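Pryor Studio Sets Open Beta for Usum, an Online Game of River Trade and Town Defense

PRYOR, April 29, 2018 - Bernement, the independent studio behind the online role-playing game Usum, will open its beta to all registered players next month. The test will run on two servers and include the full Plarville region, which until now has been closed to everyone except alpha backers.

Plarville is a port town with four districts and a stretch of river running inland to the mill country. Players can own boats, carry cargo between docks, and join the town watch when raiders come down the river at night. Raids are open to anyone inside the town walls. A player who logs in during a raid can report to the nearest watch post and be placed in a squad without leaving the map.

In the last closed stress test, the team put 100 characters on the main bridge at once and had all of them use area powers. The server stayed up for the full session. Two problems were found. Boat collision became unreliable when more than 12 boats were tied to the same dock, and chat messages sometimes reached players out of order. The chat problem has been fixed. The dock fix is in the current internal build and will be checked again before the beta opens.

"We moved the beta back once already, in November, and I would do it again for the same reasons," said Nayara Camargo, lead designer at Bernement. "The raids were not fun with a crowd. Squads got split up and people spent the fight looking for each other. We rebuilt the grouping from scratch, and it holds together now."

The beta build has 54 quests, most of them in Plarville and the nearby farms. Character creation is complete except for a few hairstyles and the older voice sets. Crafting is limited to rope, sailcloth and basic tools. Housing is not part of this test.

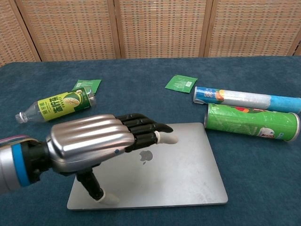 Characters made during the beta will be deleted when it ends. Names will be held for the players who registered them, as long as the account stays active. Alpha backers keep their reserved names and will get into the servers a day early.

Usum runs on Windows only at this time. Bernement has not set a price or a release date for the finished game. Players can register for the beta through the account page on the Usum website, where the system requirements and known issues list are also posted. Bug reports should be sent with the in-game form, which attaches the player's location and server log.

Press contact: Bernement, Suite 1212, Pryor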